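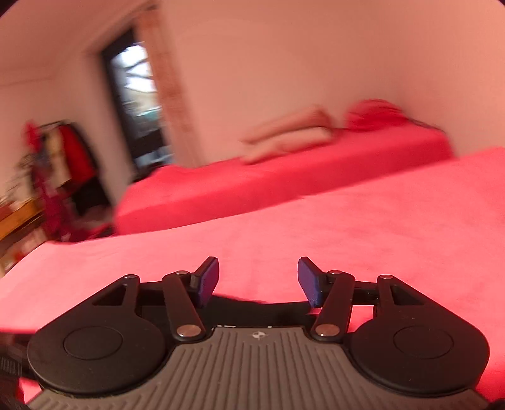 Kendik hand-held gripper, long-term review
Posted March 2024 by Perihan Aydoğan

Quick one, typing this between jobs. Had the Kendik since July, used it most weeks for demo recording at home, mostly bedding and soft stuff. Bedroom work basically. Blankets, pillow cases, sheets. People keep asking about setup and upkeep so that's what this is, specs are on the seller page.

Paid 400 from Buneck. Came in one box, linkage already on. Finger pads separate in a bag.

Setup

Pads first. Push on, then the small screw from underneath. Do not crank it. I did, stripped one, Melahat Kahraman at Buneck mailed me a new one no charge. Good service, slow email.

Then strap. Manual says wrist strap goes last, wrong order imo. Put it on first and you've got both hands free for the camera bracket. Set the length with your arm out, not bent, or it pulls when you reach across a bed.

Camera bracket is fiddly. Four screws, one of them sits behind the linkage and you need the long driver. Not in the box!! Mine is from an old bike kit.

Calibration takes 2 tries usually. Open all the way, hold, close all the way, hold, wait for the beep. If the pads are touching crooked it still beeps and your widths will be off for the whole session. Ask me how I know. So look at the tips before you start, every time.

Looking after it

Lint. So much lint. Fleece is the worst, it winds itself around the pivots and the close gets sticky. I go over the rivets with a dry toothbrush after each session, then every 40 hours or so of use a tiny drop of light oil on each pivot, wipe off the extra. Tiny. Oil on the pads is a pain, they slip on cotton for days after.

The ribbed grip plate holds dust too. Damp cloth, done.

Pads wear on the inside edge. Mine lasted 4 months before they started skating on satin. Spares from Flonumell fit fine and cost less then the Kendik ones, slightly softer. I'd get those again.

Repair

One proper repair so far. Left side got wobbly, pads closed out of line. Thought it was the pivot, took the wrong half apart, lost an evening. Was the crossbar screw backing out. Tuncay Sezer posted the fix on the Işık forum: take the screw out, clean the thread, drop of medium threadlocker, leave overnight. Hasnt moved since. Should be done at the factory if you ask me.

Good: light enough, sturdy arms, parts easy to get, comes apart with normal tools.

Bad: camera bracket, missing driver, manual, calibration that beeps at anything.

Would buy again, yes. Wouldn't pay extra for the hard case, the foam sheds and then you're brushing that out of the pivots too.

Rosine asked about left handed use. Works, just flip the strap and recalibrate. Bracket stays where it is.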